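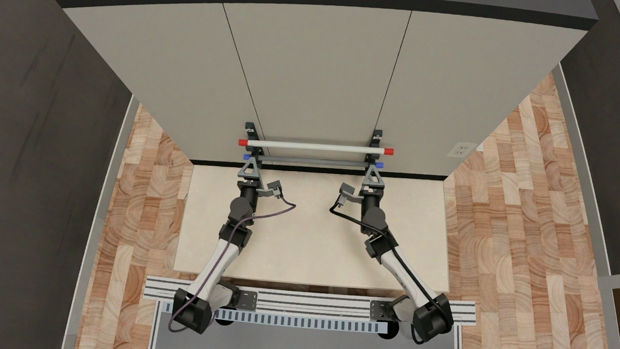

Home Browse Topics Ask Members Log in

Simulator add-on for the Tenik two-arm mobile base: worth paying for, or stick with the free scenes?

Last updated: August 2026

Prapai Thongsuk

We have a Tenik base with the two arms on our bench at a small workshop in Porkside, and we have been using the free simulator that comes with it since March. Clakarum now sells a kitchen pack for the same simulator. It costs 500 for a single seat for the first year, and you get the cabinet and worktop rooms, the rod bracket task, and a set of ready-made recordings of the task being driven by hand. The shop page says 3,181 recordings.

The rod bracket task is the one I want. It has two rods held in a pair of grey brackets on the front of a cabinet, a white one with red end caps and a thinner grey one behind it with blue end caps. Both arms have to come up over the worktop and work together, and that is close to a real job we have coming up, which is lifting long light tubes off a rack and putting them back.

What I would like to know before I spend the money:

Does the pack run on an ordinary desktop with a middling graphics card, or do I need a bigger machine?

Can I change the rod lengths and the bracket spacing myself, or are they fixed?

Are the cables on the arms treated as real objects? In the demo scene there is a purple one looping along the left arm and a black one on the right. On our real arms the cable gets caught at the elbow, so I would like the simulator to warn me about that.

Has anyone moved something they worked out in the pack over to the real arms without starting again from scratch?

I did write to Clakarum and got a polite reply that pointed me back to the shop page.

3 replies

Lerato Fourie

I have had the pack for five months, on the same base as yours. Taking your points in order.

It runs on an ordinary desktop. Mine is a few years old. The cabinet room is slow to load the first time and fine after that. If you turn the shadows off it runs at full speed with both arms moving. The wood block floor is the heaviest part of the room for some reason, and you can swap it for a plain one in the room settings.

Rod lengths and bracket spacing can both be changed. They are in a text file in the task folder, not in the menus, and the manual does not mention the file at all. Make a copy before you edit it. If you set the rods shorter than the gap between the brackets the task still loads, but the rods drop straight onto the worktop and you get no error message. I lost an afternoon to that. The end caps are separate parts and have to be moved by hand to match the new length.

The cables are for show only. They follow the arms about but they do not touch anything, so they will pass through the elbow or the worktop. You will get no warning of a snag. What I did was add a fat invisible tube along each upper link and tell the simulator to stop if anything hit it. It is crude, but it cut out most of the poses that pull on the real cable.

As for moving over to the real arms, partly. The approach carried over well, meaning where the arms come up and the order they take hold. The grip did not. The simulated fingers hold a smooth rod far better than ours do, and I had to bring the friction right down and then redo the last part of the movement. Allow two weeks for this if you have not done it before.

The recordings are mixed. A good many are near copies of each other with the rods shifted a little. I would not buy the pack for them alone. I would still buy it for the rod task, given what you are planning, as building that room yourself takes longer than you think. The support is slow but they did answer properly once I sent them the log file instead of a general question. Try that.

One more thing, check which version of the base you have. The pack has the newer shoulder plates. If yours are the old ones the arms sit slightly further apart, and you need to change the base file as well. It is one number.

ngcobo_bench

Don't bother, just practise on the real thing. Simulators are never right. We had one and stopped using it.

Ngcobo Supplies (trade member)

We sell the Clakarum pack alongside the Tenik arms, so bear that in mind. The single seat licence is tied to one computer, but it can be moved twice a year if you release it first from the old machine. People forget the release step and then have to wait for Clakarum to do it for them.

The first year price includes updates. After that the version you have keeps working and you only pay again if you want new rooms. There is a trial with the cabinet room in it and no recordings. It lasts long enough to find out whether your computer is up to it, and the task file Lerato mentions is in the trial too, so you can test your own rod lengths before paying.

On the cables, we have asked and have not been given a date.

Prapai Thongsuk

Thank you, I had missed the trial completely. I have the old shoulder plates. Lerato, which number is it in the base file?

Lerato Fourie

The arm spacing, near the top. Measure centre to centre between the two shoulders on yours and put that in, in metres.

Back to topic Previous Next Report a problem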